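Suche im Lehrwerk Suchbegriff eingeben Suchen
Februar | Lehrbuchredaktion Brunner
12 Kommentare | 31-mal geteilt

Kapitel 3
Farbe, Glanz und Körperlichkeit von Oberflächen

3.1 Gegenstand des Kapitels

Der Farbeindruck einer Oberfläche entsteht aus dem Zusammenwirken von Lichtquelle, Material und Beobachter. Für die Zwecke dieses Kapitels wird der sichtbare Bereich von 400 bis 700 nm angesetzt. Die Randbereiche tragen zur Helligkeitsempfindung nur wenig bei und werden vernachlässigt. Vorausgesetzt werden die Grundbegriffe der Reflexion aus dem vorangehenden Kapitel.
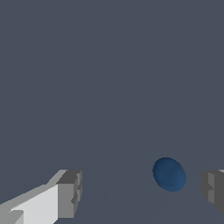 Wodurch unterscheidet sich der Reflexionsgrad vom Leuchtdichtefaktor?

Der Reflexionsgrad gibt das Verhältnis des gesamten reflektierten zum auffallenden Lichtstrom an. Der Leuchtdichtefaktor vergleicht dagegen die Leuchtdichte der Probe in einer bestimmten Richtung mit derjenigen einer vollkommen streuenden Fläche unter gleicher Beleuchtung.

3.2 Diffuse und gerichtete Reflexion

Eine ideal matte Fläche verteilt das reflektierte Licht so, dass ihre Leuchtdichte aus jeder Richtung gleich groß ist. Die Lichtstärke nimmt dabei mit dem Kosinus des Ausstrahlungswinkels ab. Reale Anstriche erreichen diesen Grenzfall nur näherungsweise, vor allem bei streifendem Lichteinfall

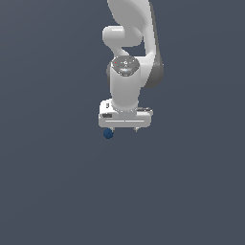 und bei feuchten oder polierten Untergründen. In der Praxis zerlegt man die Reflexion deshalb in einen gestreuten und einen gerichteten Anteil. Der gestreute Anteil trägt bei Lacken den Farbton, der gerichtete im Wesentlichen die Farbe der Lichtquelle. Die Prüftafeln der Reihe Ulberg, auf die sich die Übungen ab Seite 179 beziehen, sind nach diesem Verhältnis geordnet.

3.3 Dunkle Farbtöne

Bei geringem Reflexionsgrad wirkt sich der Oberflächenanteil stärker aus als bei hellen Proben. Ein schwacher Glanz genügt, um die gemessene Sättigung deutlich zu senken. 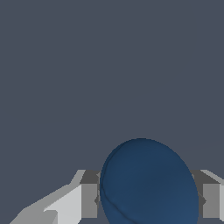
Die Messgeometrie ist daher stets mit anzugeben, ebenso die Lage der Glanzfalle. Werte, die mit und ohne Glanzeinschluss gewonnen wurden, dürfen nicht in derselben Tabelle verglichen werden.

3.4 Helle Farbtöne und Formwahrnehmung
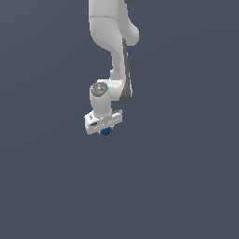 Weiße Beschichtungen reflektieren über den gesamten sichtbaren Bereich annähernd gleichmäßig. Bei gekrümmten Körpern ändert sich der Einfallswinkel von Ort zu Ort und mit ihm die Beleuchtungsstärke. Am glatten, glänzend weißen oberen Glied des Arms ist die Rundung an der weichen grauen Abschattung auf der linken Seite abzulesen. Die rechnerische Behandlung solcher Verläufe folgt im nächsten Abschnitt am Beispiel des Zylinders.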